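Holtumano Two-Arm Cell: Set-Up and Operating Guide
Section 6. House Rules for Shared Work Between Arms
Revision dated 2021-10-28. Replaces all earlier versions, including the one taped to the door.

6.1 Who this section is for

Anyone who starts, stops, teaches or tidies a two-arm cell. If you have operated single-arm cells for years, read it twice. One arm can only hit the furniture. Two arms can hit each other, and they are priced accordingly.

Section 5 covers power-up and homing. Do not start here with arms that have not been homed. The steps will appear to go well until step 5.

6.2 Before you enable the arms

1. Read the last entry in the cell log. If it ends with a question mark, find the person who wrote it.
2. Press and release each emergency stop. Both must drop power to both arms. A stop that only stops the arm you were looking at has failed the test.
3. Run a hand along each cable from base to wrist with the power off. Cables need enough slack for full wrist rotation and not enough to lasso anything.
4. Check that the table covering lies flat. Smooth out wrinkles taller than a pencil.
5. Set the speed limit to 30 percent. It goes back to 30 percent after every program change, however small you believe the change was.
6. Put the objects for the task on the table. Objects from the previous task go back in the bin, unless the task sheet calls for clutter.

Note: "Clutter" on a task sheet means the items listed on that sheet. Coffee has never been listed.

6.3 Keep-apart distance

The grippers may face each other across the middle of the table. They may not touch unless the program is a handover, and the word "handover" must appear in the program name. Loretta Kincaid reviews program names and is not moved by "final_v2_good."

In normal running, the controller holds a gap of 109 mm between gripper bodies. For cloth work you may reduce this in the task settings, one step at a time, with a second person at the stop button. The second person should be awake and facing the cell.

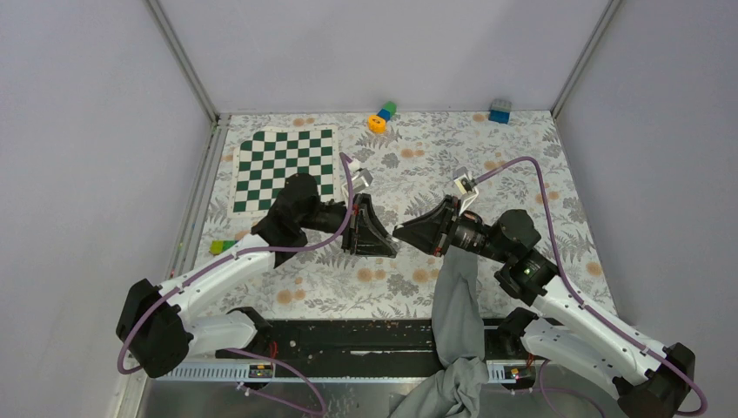
Figure 6-2. Cloth work, grippers facing across the center of the table. The cloth hangs from the right gripper over the front rail.

6.4 Working with cloth

Cloth does what it likes. The rules below were written after it had done so.

1. Hold a single layer where the task allows. A thick fold can read as a good grip and then let go halfway up.
2. Watch the front rail. Fabric that drapes over it can lie across the electronics strip or slide down to the floor. Pause the program before freeing it.
3. Never pull on cloth that a powered gripper is holding. You will lose, or you will win and have to recalibrate the wrist.
4. If the cloth catches on a joint, press the stop. Do not try to jog the arm out of it. Jogging tightens the wrap, as Gus Dvorak has kindly established for all of us.
5. After a snag, inspect both wrists and both cables, even if only one arm was involved.

CAUTION: An arm with its indicator light on may move at any time. Treat a still arm as one that is thinking.

6.5 Reaching into the cell

1. Pause the program.
2. Press the stop nearest you.
3. Say "hands in" loudly enough for the other person to answer.
4. Wait for the answer. A nod does not count, especially from behind a monitor.
5. Reach in, do the one thing you came to do, and take your hands out.
6. Say "hands out." Only the person who pressed the stop may release it.

Leaning in to nudge a toy block a little to the left is reaching into the cell. So is leaning in "just to look." Sleeves, lanyards and long hair follow the same rules as hands and have worse judgment.

6.6 Faults you will meet

Code 400, grip lost. Pause, remove the dropped item using 6.5, and restart from the beginning of the task. Restarting from the middle is allowed only for programs marked as resumable.

Code 1186, arm-to-arm limit reached. Leave both arms where they are. Write down both wrist positions from the screen, then call Yolanda Strickland. Clearing this code before writing anything down is the quickest way to see it again.

No code, but a noise. Stop and log it. "Clunk" is an acceptable entry. Please say which arm.

6.7 End of shift

Open both grippers, remove any cloth, park the arms and drop power. Record the hours, the faults and anything you moved. Sign with a name that can be read. Squiggles will be treated as Gus.

Go on to Section 7 for gripper pad replacement.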